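Gokell 腕部追踪套件(双手版)

现货,当天下单隔天发。双手操作数据采集用,戴上就能干活,不用穿整套动捕服。

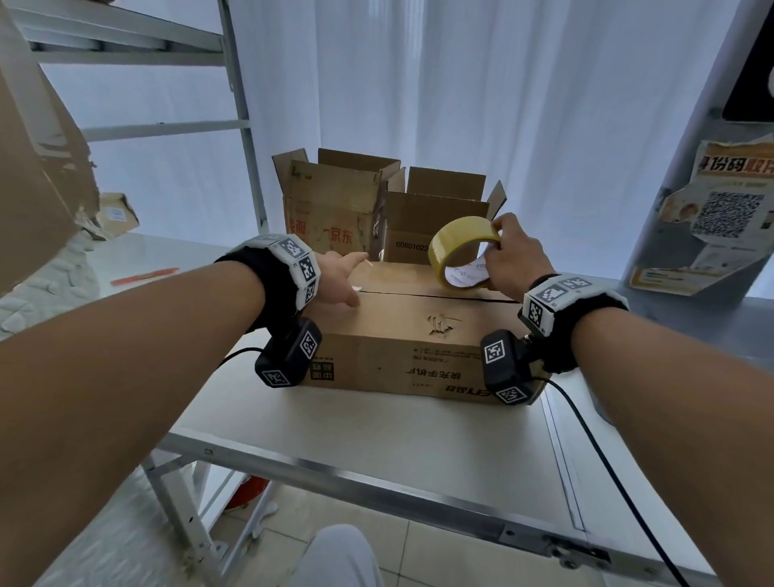

套件内容
腕带 2 条,黑色织物,左右各一
白色标记块,印黑白方形标记,装在腕带上侧
黑色传感器模块,挂在腕带下方,左右各一
连接线 2 根,黑色,细线
头戴相机支架需另购,相机自备

适合做什么
封箱、拆箱、贴胶带、叠衣服、插拔线缆这类桌面活。手指全部露在外面,捏胶带、按接缝不碍事。戴手套也行,薄的,厚的没试过。
不适合:水槽边,油污重的工位,需要整条手臂伸进箱子里的动作(标记挡住就丢了)。

参数
采样 60 Hz
佩戴到出数据 5 分钟,含标定
供电走线缆,无内置电池
输出格式:CSV,或者直接进 Torres 回放软件,不另收费

使用注意
线从手腕往下走,别横在要推箱子的地方,用理线夹固定到桌边。桌面反光太强会影响识别,窗边工位建议拉纱帘。标记块不要用酒精擦,印刷层会掉,干布就行。腕带可以拆下来手洗,晾干在装回去。
左右模块不能互换,标定文件是分开的,装反了轨迹会飘。

用户反馈
Ifeoma Ajayi,Watemholm 包装实验室:“打包台上连着用了一个班次,腕带没怎么移位。线稍微短了点,站着操作的话建议加延长线。标定的提示音太小,车间里听不见。”
延长线已上架,见配件页。提示音下版固件改,九月之前会出。

租赁
不想买可以租,5 套起租,按周算。押金验机后退,来回运费各付一程。Zurstead 仓自提免运费,请提前一天打电话,周日不开仓。

售后
标记块磨损可单独买,不用整套换。传感器模块坏了寄回检测,人为摔坏的收工本费。腕带算耗材,不保修。
发票下单时备注抬头和税号,后补很慢,请量一次写对。
批量价私信客服,报数量和收货城市。

页面更新:2025-02-15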